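Workshop notebook - July, the chores question again

Stilletti bench, simulator work, started after lunch
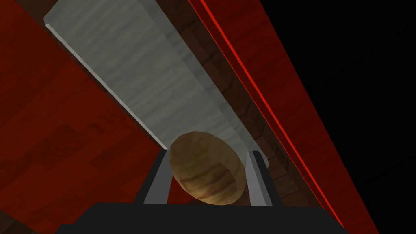 Back on the old argument from morning tea: can a machine do any of the boring jobs around a house or a shop floor yet, or are we all kidding ourselves? My own position has shifted a bit over winter. I used to say "give it five years" to anyone who asked, and now I say it depends which chore, and how fussy you are about the result. Putting rings onto things, or taking them off, is my favourite test at the moment, as it's half of what hands do in a workshop (washers, hose clamps, spare rolls of tape) and a fair bit of what they do at home too. The wooden ring is a good honest object for it. It's slightly wider than the gap between the two fingers, so the sides poke out past the inner faces, and with the tilt on it the top edge overlaps the end of the grey marble-look bar. From that view you can't tell how much clearance you've got, and I reckon a person would have trouble with it as well, at least with their hands in their pockets.

Ran 20 tries this arvo with the Boltireo planner, same start pose, ring nudged a little each time. Got 14 I'd call good. Of the others, 4 were dropped rings and 2 were the arm just stopping to have a think and never coming back. I'm not counting those 2 as failures of grip, but I'm not counting them as wins either. If I asked one of the kids to hang up a tea towel and they stood there staring at it until bedtime, I know what I'd call it.

The drops are more interesting! All four happened when the wrist turned before the fingers had properly settled. I'd had the settle time cut right back because the whole thing was so slow it was driving me up the wall, so that's on me. Put it back to the old value and will run the same set again before I go blaming the planner. Note to whoever picks this up: the setting lives in the grip file, and the one in the task file gets ignored. Lost most of an hour to that.

Bit of a rant on textures, skip if you've heard it. Every surface in the Plavitz scene pack is dressed up as something, red timber, brown timber, streaky stone, and it's lovely to look at and a pain to work with. A wood-grain ring near wood-grain panels is a hard ask for the vision side. But then I went home and looked at my own kitchen, and the chopping board was leaning on a timber splashback behind a timber salad bowl. So I've stopped grumbling and left the textures as they come. If it can't find a brown thing near another brown thing it has no business in my house.

Where I've landed on chores, for what it's worth:

Vacuuming, yes, obviously, years ago. Folding, I've seen it done and I've seen how long it took, and I'd have the basket empty and the kettle on by then. Loading a dishwasher, maybe, if you own four identical plates and nothing your nan gave you. Sorting the offcuts bin, I'd love it, and I think that's nearer than people reckon - nobody minds if an offcut gets dropped. That last bit matters more than we let on. The Lemaire people want a kitting job done, fasteners and rings onto pegs, and my first question back to them was what a dropped part costs. Still waiting on an answer.

Also the simulator is kind to us. Contact in there is cleaner than anything on a real bench, no sawdust, no sticky patch where someone put a mug down. I'd knock a fair bit off the 14 before quoting it to anybody, and I'd sooner not quote it at all until we've had a go with real wood.

To do:

Rerun the same 20 with the longer settle.
Log finger force all the way through the turn, it's only saving the peak at the moment.
Add a second view from the side so I can see clearance at the bar.
Find out why the planner hangs. Both times the last log line was the path check.
Chase Lemaire for peg sizes.

4.40 pm, rerun started, leaving it going. Please don't turn off the machine under the window, the fan noise is normal.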